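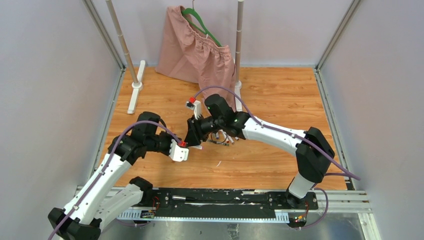
Robot arms above the wood-grain floor, garment on a green hanger at the back

Obura 6 preview: second monitor forgets its scaling after sleep
Desktop and Display > Preview builds

theano_s
I installed the Obura 6 preview in January on my work computer, on a separate partition, and in general I am satisfied with it. The new file manager opens fast and the settings are finally in one place. But I have one problem that makes me tired every morning.

I use a laptop and one external monitor. The laptop is set to 150 percent and the external monitor to 100. When the computer sleeps and I wake it up, the external monitor takes the scaling of the laptop. All windows become big and the ones which were at the right side move partly outside of the screen. I must open Settings, change the value to something else, apply, and change it back. Only to apply the same value does nothing.

In Obura 5 I never had this. I already looked in the release notes and I did not find it in the known issues. Has somebody the same?
Theano Spanos

kettlebyte
Same here, desktop with two external monitors, so it is not only laptops. For me it happens only if the monitors went to sleep before the computer did. If I suspend by hand from the menu, the scaling is correct when I come back.

Which cable do you use? I am on DisplayPort for both.

theano_s
HDMI, directly, no dock. I will try to suspend by hand this evening and write the result.

northwindow
Sorry, but this is a preview. It says on the download page that you should not use it on a work computer. I don't understand why people install an unfinished system and then are surprised that it is unfinished.

theano_s
I am not surprised and I am not complaining about the developers. It is on a separate partition, as I wrote, and my files are also somewhere else. The purpose of a preview is that people report what they find. If everybody waits for the final version, the final version will have this problem.

northwindow
Then the place to report is the tracker and not the forum.

Esa
I disagree a little with northwindow. Before a person opens a report it is useful to know if others can repeat the problem, otherwise the tracker becomes full of reports about bad cables. This section of the forum is called Preview builds, so I think we are in the right place.

About the problem itself. Obura 6 changed how the displays are remembered. In the old version each monitor was stored by the name of the connector. In the new one it is stored by the identification that the monitor sends when it wakes up. If the monitor is slow to answer, the system thinks it is an unknown monitor and gives it the scaling of the main one. At least this is how I understand the log, I am not a developer of it.

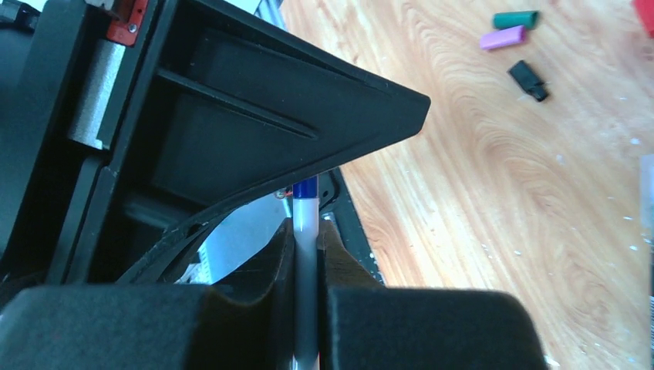
You can check this yourself. Put the computer to sleep, wake it up, and then look in the display log for the word "unidentified". If it is there, you have the same case as me. I can also make it better with a setting: Settings, Displays, Advanced, and there "Wait for display on wake". By default it is 2 seconds. I changed it to 6 and since then the scaling stays correct. The price is that the screen is black a little longer in the morning.

kettlebyte
I have "unidentified" in the log, once for each monitor. Changed it to 6 as you said. One monitor is good now, the other one still comes up too big.

Esa
Is the other one older? You can type a bigger number in the box, the arrows stop early but the box accepts more.

kettlebyte
It is a quite old Alten, yes. It needed 17. I tried lower values and they worked sometimes, but not always. With 17 I had no wrong wake the whole day. It is a long time to look at a black screen, though.

evanthia_st
I want to add something for people who use Mustley to arrange their windows. I had the same problem as Theano and the wait setting did not help, although the word in the log disappeared. The reason in my case was Mustley. It saves its own copy of the layout, scaling included, and after wake it writes this copy back over the system values. If you turn off "Restore layout on wake" in Mustley, the system values stay.
Evanthia Stamatopoulos

Esa
I did not know that. Which version of Mustley?

evanthia_st
The one from the Obura store. I did not try the one from their own site.

northwindow
This is then a Mustley bug and not an Obura bug.

evanthia_st
In my case, yes. Kettlebyte, do you have it installed?

kettlebyte
No, never used it.

northwindow
OK, so there are two different things. I still think a wait of 17 seconds is not a solution, it is hiding a problem with an old monitor.

theano_s
Back with my results. When I suspend by hand it is correct, as kettlebyte said. I also had "unidentified" in the log, and with the wait set to 6 the external monitor stays at 100. I don't have Mustley.

I have opened a report in the tracker and copied the log lines into it. Kettlebyte, could you please add your monitor model there? It would help if they see more than one brand.

kettlebyte
Will do it after lunch.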